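4.2 Who gets to vote: what happened when the Tultthorpe jury was opened up

We now turn to the part of the study we most enjoyed, the change in the voting pool of the Tultthorpe Song Prize. For most of its life the prize was decided by a closed group of 40 jurors, nearly all of them label staff or radio programmers. After the reform, working musicians, session players, sound engineers and club bookers could apply for a vote, and the pool grew to 661 people. That is a huge jump for a regional prize, and it gives us a before-and-after comparison of a kind that is very hard to come by in work on music awards.

The first thing we looked at was the long list. Under the old jury, the same handful of labels supplied most of the songs from one year to the next, and artists who sang in more than one language rarely got past the first round. Under the wider pool the long list changed quickly. Small labels such as Breratlow, which had never placed a song before, suddenly had several. Dance producers appeared next to folk singers. Two of us had guessed that the newcomers would be voted out again by the final round, and we were delighted to be wrong: many of them stayed in right up to the short list.

The second thing was how jurors talked about their choices. Pinheiro and Prosser ran the interviews in September, and the transcripts are a joy to read. Older jurors often spoke about craft in terms of arrangement and vocal control. Newer ones brought up mixing, low end, how a track sits in a DJ set, whether the bridge earns its place -- and they were just as strict! One engineer told us she had marked down a song she loved because the kick drum "fought the bass the whole way through." A retired programmer from the old jury said that he had started listening on headphones for the first time in years after talking with her at the voters' evening.

We had expected to find two camps, and on some questions we did. Session players gave clearly higher marks to songs with live drums, and bookers leaned toward artists they had already seen on stage. These leanings pulled in different directions, though, and in the final tally they did not line up behind any one style. Godinho's earlier work on film juries found that a wider panel tends to drift toward safe, middle-of-the-road winners. Our results do not fit that pattern. The winning song in the first open year, "Pustudcombe," is a seven-minute piece with no chorus at all, and it came first among both the old and the new voters.

Turnout deserves a word as well. Roughly 80 percent of the new voters returned a complete ballot, which is a lovely figure when we remember that each ballot meant listening to every song on the long list. The old jury's rate was a little lower. Several people told us that they listened in batches, usually in the evening while doing something else at home, and then went back to the songs that had made them stop. Serrano has argued that this kind of half-attentive first listen is closer to how most people meet new music, and we think there is a great deal in that idea. We asked each voter to name the activity that went along with their first listen. Cooking and preparing food came out on top, ahead of driving and walking, so we use it as the heading for the largest group in the tables that follow. 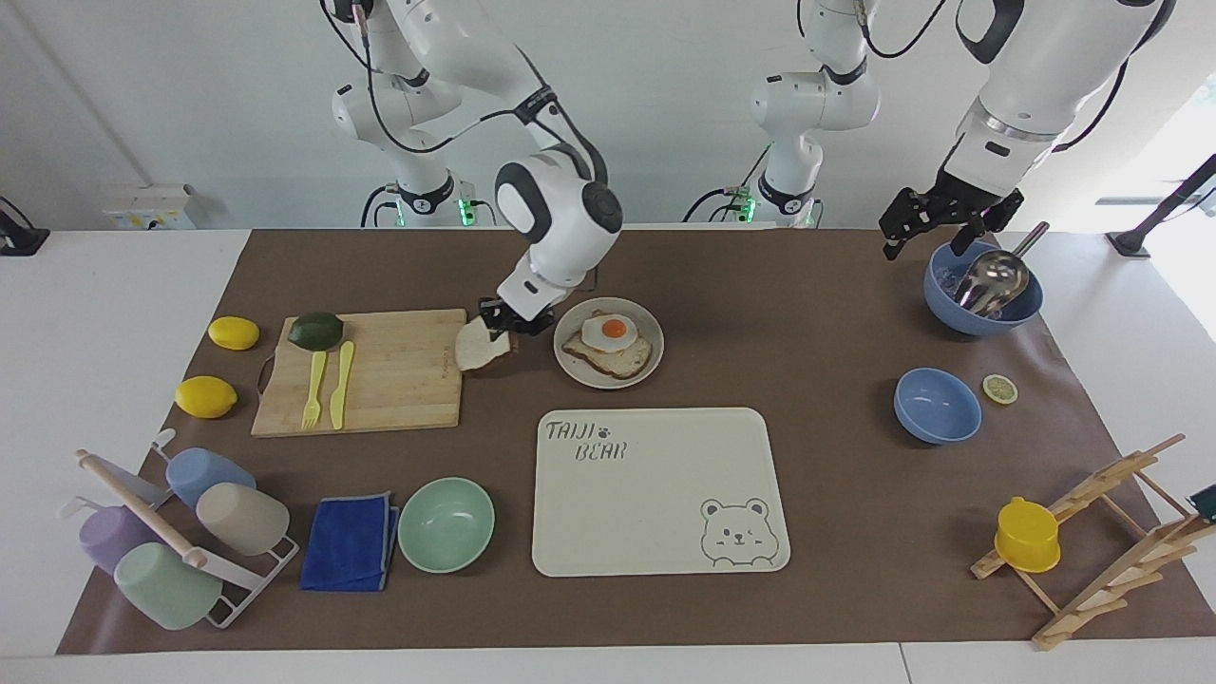 Figure 3. Food preparation: a slice of bread held near a cutting board, with a plate at the center of the mat.

Voters in the food group differed from the others in one respect that surprised us. They changed their marks more between first and second listen, nearly always upward, and the songs that gained most were the slow ones with long openings. Drivers hardly moved at all. We would love to see this tested with a larger sample. Seixas has suggested a panel of 1000 listeners drawn from outside the music trade, with the order of the songs shuffled for each person, and that would also help us deal with the fatigue effect described in Section 3.

One caution before we move on. The reform brought new voters in, but it also brought new rules on how many songs a label could submit, and we cannot fully pull the two apart. Sepúlveda's reanalysis, which leaves out every label affected by the submission cap, still shows the wider spread of styles -- a smaller effect, but a clear one. The ballots from the second open year are now being coded by the same team, and Section 4.3 sets out how those marks will be matched to the first set.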